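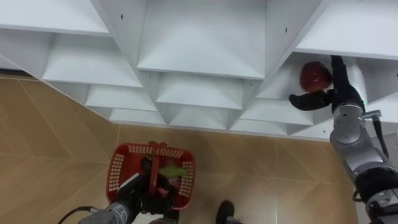 양팔 로봇 물품 수거 과제 중간 진도 보고

과제 구분: 학부 캡스톤 설계 연계 학생 프로젝트
팀명: Vumari
제출처: Athanasiadis 교육지원기금
보고 범위: 2차 분기 (3월 종료분까지)

1. 과제 개요

본 과제는 선반에 놓인 물품을 한 팔로 집어 다른 팔이 든 바구니에 담는 동작을 학습 기반 제어로 구현하는 것을 목표로 한다. 대상 물품은 과일 및 채소류이며, 선반은 칸막이형 흰색 수납장을 사용한다. 1차 분기에는 단일 팔 파지까지 수행하였고, 이번 분기부터 양팔 협조 동작으로 범위를 넓혔다. 왼팔은 바구니 손잡이를 잡고 위치를 유지하며, 오른팔은 칸 안으로 진입하여 물품을 파지한다. 제어 및 기록에는 팀이 작성한 소프트웨어 Astero를 사용한다.

2. 이번 분기 수행 내용

2.1 시연 데이터 수집
원격조작 방식으로 시연 데이터를 수집하였다. 계획량은 600건이며, 검수를 통과한 시연은 582건이다. 제외된 건의 사유는 관절값 기록 누락과 두 팔 간 시각 동기 오류로 나뉜다. 부족분은 다음 분기 초에 보충 수집한다. 조작자는 수집 전 60분의 사전 연습을 이수하도록 하였으며, 연습 중 기록은 학습 데이터에 포함하지 않는다.

2.2 작업 절차 표준화
조작자별로 진입 순서가 달라 궤적 분산이 크게 나타났다. 이에 따라 절차를 다음과 같이 통일하였다.
가. 왼팔로 바구니 손잡이를 파지하고 바닥에서 들어 올린다.
나. 바구니를 선반 하단 앞에 정지시킨다.
다. 오른팔을 대상 칸의 정면에서 진입시킨다. 측면 진입은 금지한다.
라. 물품 파지 후 칸 밖으로 완전히 후퇴한 다음 바구니 위로 이동한다.
마. 그리퍼를 개방하고 오른팔을 대기 자세로 복귀시킨다.
절차 변경 이전의 시연은 별도 표시하여 보관하며, 학습 시 포함 여부를 선택할 수 있게 하였다.

2.3 정책 학습
모방학습 정책을 2종 학습하였다. 첫째는 헤드 카메라 영상과 양팔 관절값을 입력으로 하고, 둘째는 여기에 손목 카메라 영상을 추가한 구성이다. 두 정책 모두 동일한 시연 집합을 사용하였다. 오프라인 검증에서는 손목 영상을 추가한 구성의 궤적 오차가 더 작았다. 실기 평가는 아직 예비 단계이므로 성공률은 본 보고서에 기재하지 않는다.

3. 확인된 문제점

3.1 칸 내부에서의 시야 가림
오른팔이 칸에 진입하면 손가락과 선반 판이 물품을 가리는 경우가 있다. 헤드 카메라 단독 구성에서는 파지 직전의 손가락 위치 보정이 지연되었다. 물품이 칸 안쪽 벽에 붙어 있을 때 영향이 가장 컸다.

3.2 바구니 흔들림
왼팔이 손잡이를 잡은 상태에서 이동 속도를 높이면 바구니가 손잡이를 축으로 회전한다. 현재는 왼팔 최대 속도를 제한하여 대응하고 있으나 전체 작업 시간이 늘어나는 단점이 있다. 손잡이 파지 위치를 중앙으로 고정하는 방안을 함께 시험 중이다.

3.3 케이블 간섭
오른팔을 높은 칸으로 뻗을 때 외부 케이블의 여유 길이가 부족해지는 자세가 확인되었다. 해당 자세를 소프트웨어 관절 한계에서 제외하였다. 고정 위치 변경은 다음 정비 때 실시한다.

3.4 그리퍼 마모
손가락 안쪽 패드의 마모로 둥근 물품이 미끄러지는 사례가 기록되었다. Zivitz 교체용 패드를 주문하였고 현재 입고 대기 중이다.

4. 안전 관리

실기 운용 시 조작자 외에 비상정지 담당 1인을 배치한다. 자율 실행 시험에서는 양팔의 속도 상한을 원격조작 시보다 낮게 설정한다. 이번 분기 중 인명 사고는 없었다. 선반과 그리퍼의 접촉으로 인한 비상정지는 모두 운용 일지에 기록하였으며, 선반 교체가 필요한 손상은 없었다.

5. 예산 집행

집행 항목은 그리퍼 소모품, 저장장치, 시연용 물품이다. 항목 간 전용은 없다. 패드 대금은 입고 후 정산하므로 이번 분기 집행액에 포함되지 않았다. 세부 내역은 별첨 정산표에 따른다.

6. 다음 분기 계획

가. 부족분 시연 보충 수집 및 재검수
나. 선반 높이별 실기 평가 실시
다. 바구니 내 적재 상태에 따른 투입 위치 선정 기능 추가
라. 케이블 고정부 변경 및 패드 교체
마. 학과 공개 발표회용 시연 구성 확정

실기 평가는 상단, 중단, 하단 칸으로 구분하여 동일 횟수로 진행하며, 실패 유형은 진입 실패, 파지 실패, 이송 중 낙하, 투입 실패로 분류한다. 평가 기준서는 지도교수 검토를 거쳐 다음 정기 회의(수요일)에 확정한다.

7. 협의 요청 사항

시연용 과일 및 채소의 소모품비 인정 범위에 대하여 기금 측의 확인을 요청한다. 또한 손목 카메라 예비품 구매를 위한 장비비 변경 신청서를 본 보고서와 함께 제출하니 검토를 바란다.

별첨: 정산표, 운용 일지 사본, 장비비 변경 신청서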